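3.2 Parish records and the timing of vocations

May
By the Pallness Parish Survey group
14 shares | 2 comments

We read 987 letters of application sent to the seminary at Lenz. Of these, 467 name a single event that first turned the writer toward the priesthood. Most place it before the age of 12, usually at school or while serving at the altar.
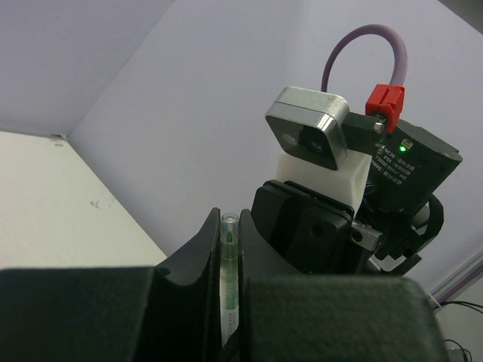 Letters from the Alletti deanery were coded by two readers working apart. The readers marked the age given, the setting, and any adult mentioned. Small items come up often in these accounts: a candle stub, a medal, or a bottle of holy water, sometimes no bigger than the slim clear vial with the rounded cap.

In 19 letters the age could not be worked out, and we left them out of the age table.
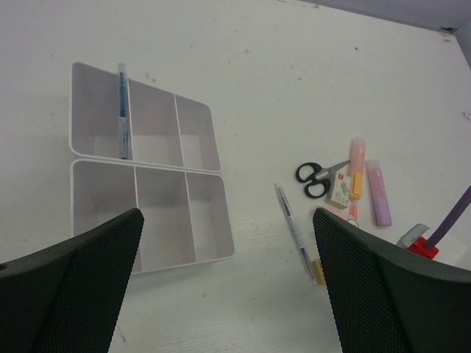 Figure 4. White desk organizer with divided trays on a white tabletop.

Writers from Trurkolo more often credit a grandparent than a teacher. The parish had no school of its own for much of the period, so this is not surprising.
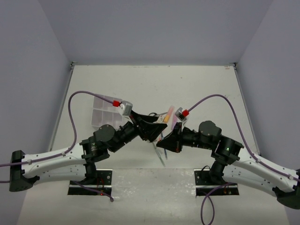 The same pattern holds when late applicants are taken alone. They report the early event as often as younger men do, but describe a longer gap before acting on it.

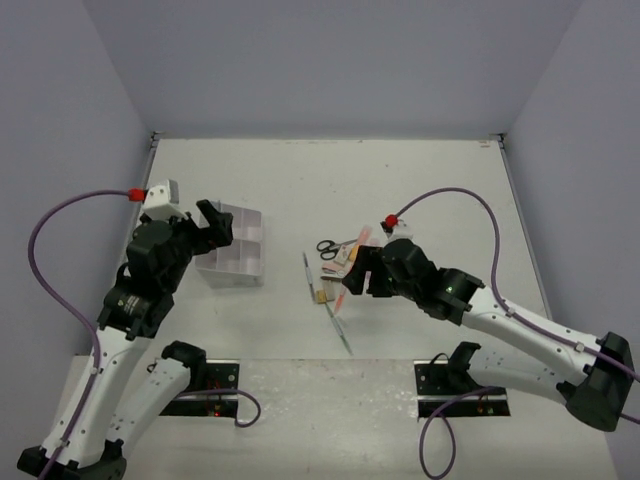 We did not test whether the memories are accurate. Parish registers can confirm a first communion or a school place, but they say little about what a child thought at the time.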